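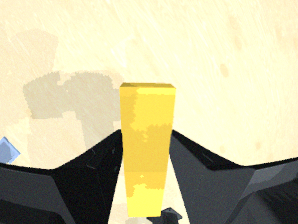 Our department is preparing a purchase request for a two-finger gripper and a small bench arm, to be used in an introductory course on handling and sorting. The budget line was approved in March, and the request must reach the finance office by noon on Wednesday. At present all exercises are carried out in simulation, and the standard task is to take hold of a long yellow block lying on a wood-grained surface, with one black finger closing on each side. The course has been taught on this basis for two terms, and we now wish to reproduce the same exercise on physical equipment.

Two quotations have been received. The Halance gripper is offered at $1,722, with a set of replacement fingertips at $210. The Tunen gripper is offered at $671, but the supplier does not list fingertips as a separate item and has not yet replied to our inquiry on that point. The arm itself is covered by another fund and is outside this request.

I would be grateful for guidance on two matters. First, is the difference in price justified for teaching use with light blocks only? Second, what should be included in the request so that a second submission is not needed later in the year?
Posted by Yupin Ongart

Before comparing prices, I would recommend that you settle the width of the widest part you intend to grip and the full opening of each gripper. In simulation it is easy to change the size of a block. A purchased gripper has a fixed stroke, and a part that is slightly too wide cannot be used at all. Please also confirm that the mounting plate fits your arm. Our own first order at the Phromma training center was held up for five weeks over an adapter plate that had not been quoted.

With regard to your first question, the lower-priced unit may well be sufficient for light blocks. I would not approve it, however, until the supplier has stated in writing that fingertips can be ordered separately and at what price. Students close grippers on the table, on the fixture and on each other's work, and the tips are the first thing to wear.

For the request itself, I suggest the following lines:
Gripper, one unit
Replacement fingertips, one set
Adapter plate and screws
Cable and controller, if not included
Set of test blocks, with at least one tapered piece
Shipping and import charges
Yearly service or extended warranty

The tapered piece deserves its own line. Parallel fingers do not sit flat against sloping sides, and a block that is held without difficulty in software may turn or slide in practice. Softer pads may be required, and these should be priced now.
Posted by Sakda Chaimongkol

We purchased the more expensive one and have had no complaints. Ask for the education discount.
Posted by Jintana Prasertsri

I agree with the list given by Sakda Chaimongkol and would add one item. Check whether your simulation package includes a model of the gripper you intend to buy. We use Trukden, and a model was available for one supplier and not for the other. Preparing our own took 50 hours of staff time, which did not appear anywhere in the budget and should have. If the request form permits it, enter staff hours as a separate cost beside each quotation.

You may also wish to ask both suppliers for a loan unit. Ours agreed to a loan of two weeks, on condition that we paid the return shipping.
Posted by Tassanee Inthanon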